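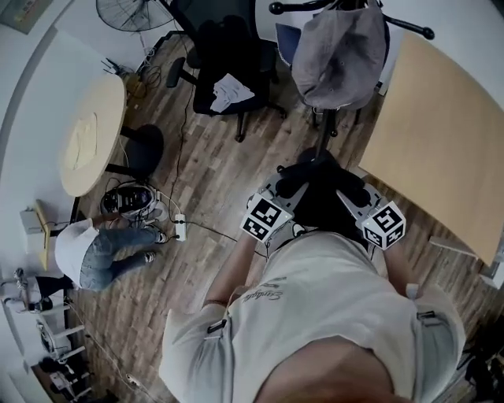

Clestley Round Table, Light Finish: Review After Nine Weeks

I bought the Clestley round table in October for the end of the living room that doubles as my office. The old desk was a rectangle with sharp corners and it took up most of the wall. I wanted something I could eat at, spread papers on, and push out of the way when I needed the floor. I paid full price at Mac Giolla and nobody sent me anything to write this.

Delivery and assembly

The box came in one piece, which is more than I can say for the last furniture I ordered. Two people should carry it. Kathleen Buckley from downstairs took one end and we got it up two flights with one stop on the landing.

The legs attach with bolts and a supplied hex key. The key is short and you will scrape your knuckles on the last leg. I used my own after that. The instructions are drawings only, and the third drawing has the washer on the wrong side of the bracket. If you follow it the leg will feel tight and then work loose in a week. Put the washer between the bolt head and the bracket and it holds. Total time was under an hour, including taking one leg off and putting it back on.

The top

The top is wood with a clear finish. It has a visible grain and a small knot on mine that I like. The finish is thin. A mug left overnight made a pale ring in the first week, and it faded but did not go away completely. I now keep a beige cloth on the table all the time. It hides the ring and stops plates from sliding. If you don't want to use a cloth, plan on coasters or put another coat of something on it before you start.

Lorraine Gilchrist has the same table in the darker finish and says hers marks less. I have seen it and I think it just shows less.

It seats two for dinner. Three is possible if everybody keeps their elbows in. For work, a laptop and a notebook fit with room for a plate, but a large monitor would be too much because the round edge wastes the space behind it.

The legs

They are dark and set in from the edge, so you can get a stool under from any side. The feet came with felt pads already on. Two of the pads had come off by the end of the first month. I replaced all of them with thicker ones from the hardware store and the table slides across the floorboards without leaving a mark. There is no leveling screw. My floor dips near the left wall and I had to turn the table a few times until I found a position where it stood steady.

Weight limit is listed as 500 pounds for the table when fully assembled, which seems high to me. I have not tested it and don't plan to.

The stool

I added the Narnine round stool in black, bought separately. The seat is comfortable for a meal and not much longer. After an hour of typing I go back to the office chair. As a side table it is very good, and that is mostly what I use it for. It wipes clean easily. Dust shows on black, so you will be wiping it often.

Living with it

The reason I went round was the floor. The room gets used for a lot of things that need open space, and the wheeled chairs and the fan can all go to the far end while the table stays put against the wall. People walk past it without catching a hip. With the old desk I had a bruise most of the time.

Cables are the weak point. There is no tray, no hole in the top and no place to clip anything. Whatever you plug in will run down the side and across the floor. I have a white power strip on the boards and the router sits on the floor by the wall, and the cables are in plain view. Gearóid Geraghty suggested adhesive clips on the underside. I tried a pack of 20 from Mundow and most of them let go in warm weather when the heating was on high. Screw-in clips would work better, but I did not want to drill into a new table. If tidy cables matter to you, buy a desk.

Cleaning underneath is easy. There is no crossbar, so a broom goes right through.

Problems so far

One bolt has needed tightening once. The edge has a small dent from a chair back, which I can feel but have to look for. The table had a strong smell of varnish for the first several days and we kept the window open.

Customer service

I wrote to ask about the third drawing. A person named Ultan Rafferty answered the next day, agreed that the washer was shown in the wrong place, and offered to send spare pads. The pads arrived in an envelope about a week later. They were the same thin ones.

Would I buy it again

Yes, at the same price, for a small room. For a family of four, no. Orla Geraghty asked me whether it would do as a kitchen table for them and I told her to get the next size up.

Four out of five. I took off one for the finish.

Posted 30 December 2020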